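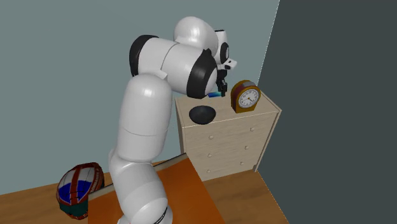 2024-12-10, after second shift

Simulator day. They moved me off the returns line after lunch and put me on the dresser task again. The blue piece was at the back by the clock, with the bowl up front, and I had the gripper fingers right down at the end of it. I ran variations on that until my eyes hurt.

I should write down how the job is set up now, because in July it was a different job and I already have trouble remembering it. In July I stood at station 17 and picked household goods out of returned cartons, checked them, and put them in the right tote. My feet hurt and my hands were dry from the cardboard. I knew what the day was going to be when I walked in.

Then Rustamex put in the first two arms for the Dunne contract. The arms do the totes and the easy picks. What they can't do goes to a screen, and a person sorts it out in the simulator before anything gets changed on the floor. That person is me three afternoons a week. The rest of the time I am still on the line, what there is of it.

The target today was 200 runs. I got through them with a little time left. Most of the work is moving the wrist a small amount, looking, and moving it again. The bowl is the thing I watch. If the arm comes in low over the front of the dresser it's in the way, so I bring it in high and from the side. The clock is worse because it stands up. I wrote that in the notes box at the end of the session, same as last week. I don't know who reads the notes box.

Pay is the same for both jobs. That came up at break. The people on the line think we got a raise for sitting down and we did not. Some of them have stopped saving us a seat, or maybe it's only that our break is ten minutes later now and the table is full. I ate in the car.

There used to be five of us at my end. Two went over to Mudon when the hours were cut, one took the maintenance course, and one is on nights. I miss the talking more than I expected. In the simulator room everybody has a headset on and you can go a whole afternoon without saying anything except to ask for the door to be shut.

My back is better. I want to be fair about that. I slept through the night all last week and I didn't take anything for it. My eyes are worse and I get a headache over the left one by four o'clock. I asked for a bigger monitor and was told to put it in writing, so I did that before I left.

Astedier is sending someone after the new year to talk about the second phase. The sheet on the board says "role changes" and gives no numbers. I signed up for the early session. If they offer the maintenance course again I think I will take it this time. It is 17 weeks and some of it is on your own time, but you work on the arms themselves, with tools, standing next to another person.

Tomorrow I'm on the line in the morning and back at the dresser in the afternoon. Need to bring the other glasses. Also gas.

3 comments | 2 shares

Back to top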